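Hamel Grasp Planner

Grasp and placement planning for single-arm tabletop cells
Version 14

Overview

Hamel takes a segmented object from your perception stack and returns a ranked list of grasps, each with an approach path, a finger opening and a retreat. It runs on the cell computer next to the arm controller and needs no network connection once licensed. Biltix sells it as a standalone package or bundled with the Likevent calibration tool.

What it does

Rim grasps. Plates, lids, trays and shallow bowls are planned from the edge, with one finger inside the rim and one outside. The planner checks clearance to the table for both fingertips separately and rejects any wrist angle that would put the outer finger into the surface.

Placement targets. Racks, stands and slots are entered as a pose plus an insertion direction. Hamel looks for grasps that still work at the target, so the arm doesn't pick up a plate in a way that leaves the hand in the path of the stand.

Thin-wire obstacles. Depth cameras often lose thin wire. You can load a mesh or draw a keep-out volume in the editor, and the planner treats it as solid.

Cable limits. Set a wrist rotation range and Hamel will stay inside it. The default is 90 degrees either way from the home pose.

Inputs and outputs

Input: point cloud or depth image with object mask, camera-to-base transform, gripper model.
Output: joint trajectory, finger opening, score, and a reason code for each rejected grasp.
Typical planning time: about 148 ms per object on the recommended computer.
Supported grippers: two-finger parallel, 19 models in the library. Others can be added from a mesh file.

Setting up a plate task

Load the gripper model and run the calibration check. In the object editor, choose Shallow Dish and enter the outer diameter and rim height. Add the stand as a placement target and set the insertion direction along its support arms. Run Preview before enabling motion. Preview shows both fingers at the grasp pose and marks any contact with the table in red.

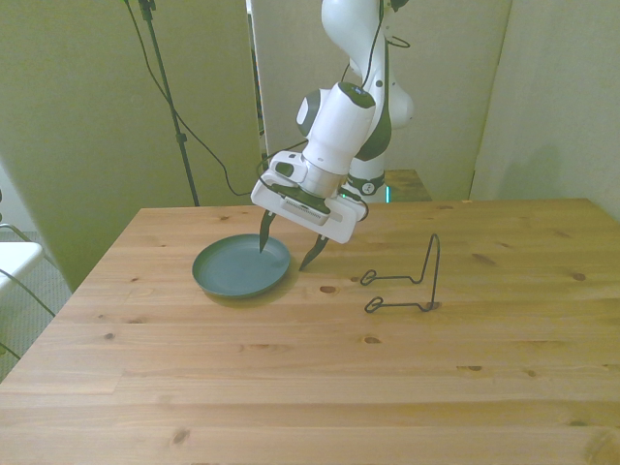 If the top-ranked grasp is on the side of the plate facing the stand, raise the retreat height or turn on Prefer Far Rim. The setting is saved with the task and can be changed without recalibrating.

Licensing and support

One license covers one arm. Updates and email support are included for the first year. For a trial license, write to Mei Zamora in sales. Integration questions go to Shinji Miyazaki.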